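Skip to products | Category: Dexterous Manipulation > Assembly Boards > Safety Notices

Kekmont Assembly Task Board, Series 2
Supplied by Trillska

The Kekmont board is a benchtop training and evaluation fixture for two-armed robots fitted with multi-fingered hands. It is supplied with blue pegs, a cylinder, a rod and a knob, together with outlined positions for placement exercises.

Product Safety Notice, issued Nov 8, 2018

Trillska has received a report from the Fitcombe laboratory concerning a loss of grip control during insertion work. Following a brief interruption to the hand controller, the fingers continued to close on a peg after the release command had been sent. The peg fractured and a fragment was thrown clear of the bench. No injury was recorded.
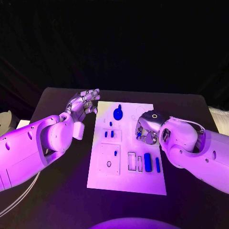 The fault was traced to hand controller firmware 2.3, which does not clear the last force setpoint when communication is restored. The board itself was not found to be defective. Over 324 units have been sold as part of a bundle with the affected controller, and their owners are asked to suspend pinch-grasp exercises until the update has been installed.

Interim requirements for operators:

Keep hands and face clear of the board whenever the arms are energised.
Wear eye protection within reach of the work area.
After any loss of communication, use the emergency stop and power-cycle the hand before resuming.
Withdraw any peg showing whitening or cracks — replacements will be supplied at no charge under part number 1689.

Enquiries regarding the firmware should be directed to Kyrylo Hrytsenko, Product Safety. Replacement parts are handled by Shabani Mutiso at the Pasichnyk service centre.

This website uses cookies to analyse traffic and remember your preferences. Accept | Manage settings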